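Home | Hardware | Cases and Mounting | Random article

Drive cage

A drive cage is the metal framework inside a desktop computer case that holds storage drives in place. It is among the least admired parts of a computer, and is seldom thought about until a screw has fallen behind it.

Construction

Most cages are folded from thin sheet steel, with slots and tabs stamped into the rails. Some are riveted to the case. Others lift out after the removal of a few screws, at least one of which will be on the side facing away from the light. Edges on cheaper cases are left as the press made them, and builders of a certain age can identify the models by scar.

Retention

Early cages relied on screws, four to a drive. Later designs added plastic latches, usually in a bright color to show that they are meant to be touched. The collector Parviz Golestani, who sorted 78 cases by latch for his survey of office desktops, found blue the most common color and offered no theory.
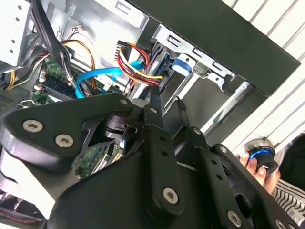
Silver drive cage with a blue plastic latch; power wires and a light blue SATA cable to the left.

Cabling

A SATA drive takes two connections, one for data and one for power. The data cable is thin, has 7 contacts and is fairly stiff, so it tends to settle into a loop of its own choosing. Power arrives over a bundle of colored wires, by convention yellow for 12 volts, red for 5, black for ground and, where present, orange for 3.3. Manuals recommend routing both neatly before the side panel goes on. The side panel, being opaque on most office machines, has done more for cable management than the manuals have.

Decline

As storage moved onto small cards fixed to the motherboard, cages shrank. The Tolline tower, once sold with room for 16 drives, ended its run with 3 bays — one of them, according to reviewer Mitra Rezaei, reachable only in principle.

See also: Drive bay, Standoff, Side panel

Shares 16 | Comments 3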